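Plier sur la natte

Mircea Barbu range les vêtements des autres, chez eux, depuis assez longtemps pour ne plus s'étonner de rien. Il reçoit un dimanche, à l'heure où les gens raisonnables font la sieste, et commence par demander si l'on compte vraiment garder cette écharpe.
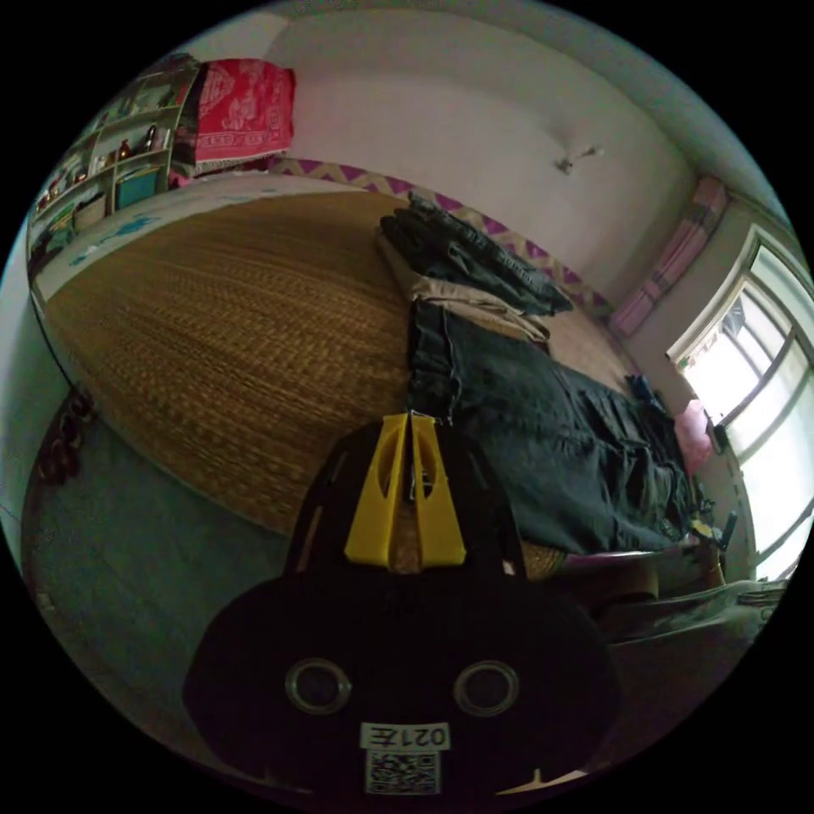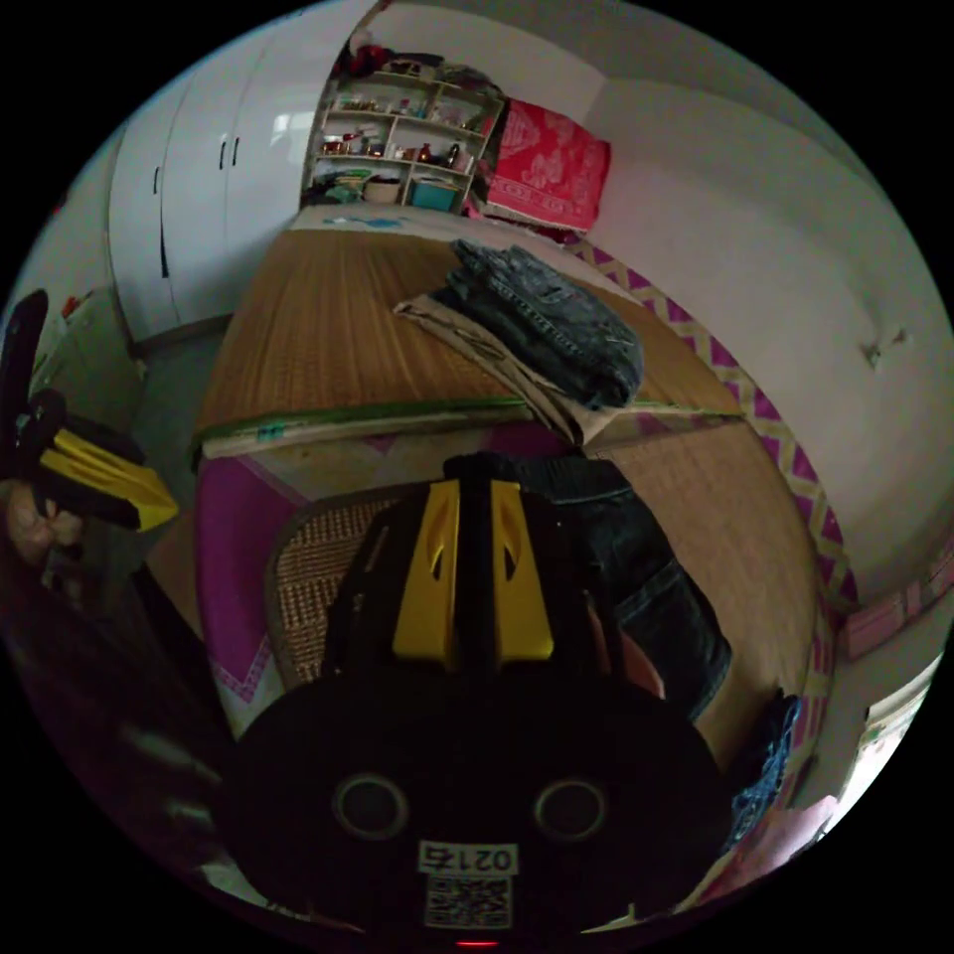

Du linge sur une natte de paille.

Dernière modification de la page : novembre, par la rédaction

Il n'a pas de carte de visite. Il en a eu 600, commandées dans un élan d'optimisme, et il en a distribué 40 avant de découvrir que le numéro de téléphone comportait une erreur. Les autres lui servent à caler des piles de chemises, usage pour lequel il les juge excellentes. « Le carton est un peu rigide, le format est bon. J'aurais dû les vendre comme ça. »

Mircea Barbu a d'abord travaillé chez Dutero, un pressing de quartier où il repassait des nappes de restaurant. Il en garde un mépris tranquille pour les nappes et une certaine habileté du poignet. Les clients ont commencé par lui demander conseil au comptoir, puis de passer chez eux « juste pour regarder ». Il a regardé. Il n'est jamais reparti avant le dîner.

On lui parle d'abord du lit, puisque tout se passe là. Pas de table à plier, pas de planche, pas de meuble à compartiments monté pour l'occasion. Il travaille sur le lit, de préférence recouvert d'une natte de paille tressée.

« Sur une couette, vous pliez dans de la purée. Vous posez une manche, elle s'enfonce, vous la cherchez. La natte, c'est plat, ça tient, et les fibres font des lignes. Vous alignez le bas du pantalon dessus comme sur du papier d'écolier. Je n'ai rien inventé, ma belle-mère faisait pareil et elle ne m'a pas demandé de droits d'auteur. »

La natte a aussi ses détracteurs, dont lui-même à certaines heures. Elle accroche les lainages fins. Elle garde les miettes. Sur les modèles en deux parties, la bande de tissu qui couvre la jonction fait une petite bosse, et il se trouve toujours un client pour poser sa pile exactement dessus et se plaindre qu'elle penche. « Je leur dis de la décaler. Ils la décalent de deux centimètres. On reprend le lendemain. »

Sa méthode, qu'il refuse d'appeler une méthode, tient en peu de mots. On vide tout sur la moitié du lit, n'importe comment. On garde l'autre moitié libre. Puis on commence par les jeans.

Pourquoi les jeans ? Il soupire comme si la question avait déjà ruiné plusieurs mariages. « Parce que c'est facile. Un jean, ça a des coutures, ça sait où se plier. Vous le mettez jambe sur jambe, vous remontez, et vous avez un rectangle. Les gens ont besoin d'un rectangle. Commencez par un chemisier en soie et dans dix minutes vous êtes sur votre téléphone. »

Sous le jean, il aime glisser quelque chose de clair, un vêtement beige par exemple. On imagine une raison technique, une histoire de teinture qui dégorge ou d'humidité. Pas du tout. « Le foncé sur le clair, on voit ce qu'on a. Le foncé sur le foncé, on croit avoir un pantalon et on en a quatre. » Il admet qu'un coin du vêtement du dessous finit souvent par dépasser et pendre sur la natte. Il le laisse pendre. Il a connu une époque où il le rentrait, et il en parle comme d'autres parlent de leurs années de tabac.

Reste le tas, celui de la grande chose sombre et froissée que l'on retrouve, selon lui, sur tous les lits de France. Pantalon, veste, on ne sait plus très bien. Elle prend la place de six vêtements et personne ne veut s'en occuper.

« Celle-là, on la plie en dernier, et c'est une erreur. Tant qu'elle est là, tout ce qui est petit se cache derrière. Chez les Nguyen, une famille charmante, on a retrouvé derrière un manteau une chaussette, une pince, un ticket de cinéma et la télécommande. Le manteau était là depuis la rentrée. Ils avaient acheté une autre télécommande. »

A-t-il pour autant changé l'ordre de sa séance ? Non. Il continue de finir par la grande chose sombre. Il le sait, il le déplore, il hausse les épaules.

Il est moins indulgent avec le matériel. Un fabricant de rangements, Skodex, lui a confié naguère une planche à plier articulée, avec mission de l'essayer et d'en dire du bien. Il l'a essayée. « Elle fait des tee-shirts magnifiques, tous pareils, comme dans une boutique. Ensuite il faut ranger la planche. Où est-ce qu'on range la planche ? Je leur ai posé la question par écrit. » La planche loge désormais derrière son armoire, en compagnie de la réponse, qui proposait un crochet.

On passe aux étagères, sujet délicat. Mircea Barbu tient l'étagère ouverte en bois pour un meuble honnête et dangereux. Honnête, parce qu'elle montre tout. Dangereux, pour la même raison. On y met un flacon, une boîte, puis les petites choses du flacon et de la boîte, et l'on finit par empiler sur le dessus ce qui n'entrait plus dedans.

« Et là, les gens mettent un tissu. Un joli tissu, rouge, avec des motifs. Ils appellent ça de la décoration. Moi je soulève le tissu. » Il laisse passer un silence. « Enfin, je demande avant. J'ai appris à demander. »

Il n'a rien contre les motifs, du reste. Un lit, pour lui, peut supporter les zigzags, le rose, le magenta et les imprimés bleus tous ensemble, à condition que la natte vienne calmer l'affaire au milieu. Ses clients s'excusent volontiers de leurs draps dépareillés, et il les arrête tout de suite. Le linge de lit assorti lui évoque l'hôtel, l'hôtel lui évoque un colloque à Lelau où il a passé deux nuits sans trouver l'interrupteur.

Ce qui l'occupe en ce moment, c'est un carnet. Il y note les vêtements qu'on lui tend en disant « celui-là, je ne sais pas ». Il en est à 301. La catégorie est vaste : des gilets reçus, des robes trop courtes, un pantalon de ski dans une famille qui déteste la neige. Il n'en tire aucune statistique et n'a pas l'intention de publier quoi que ce soit.

« Je leur demande de le plier quand même. Celui qu'on ne sait pas, on le plie mieux que les autres, vous n'avez pas remarqué ? On lisse bien les manches. On s'applique. Et puis on le remet au fond. »

Jette-t-il beaucoup, lui ? Il possède deux vestes, dont une qu'il ne met pas. Pour les pantalons, il préfère ne pas répondre et se lève pour faire du café. Par la porte de la chambre, on aperçoit une chaise entièrement habillée. Il la voit aussi, la porte se ferme.

Au retour, il est question des enfants, qu'il fait plier dès qu'ils savent attraper deux coins. Leurs piles tombent. Il les laisse tomber. Il conseille de leur donner les torchons, jamais les chaussettes, « parce que les chaussettes, c'est de la politique ». Il ne développe pas.

On lui demande enfin ce qu'il ferait si l'on n'avait qu'une demi-heure avant l'arrivée des invités. Il réfléchit, boit son café, repose la tasse sur une de ses cartes de visite.

« Je ferme la chambre. Vous, vous n'avez qu'à plier l'écharpe. »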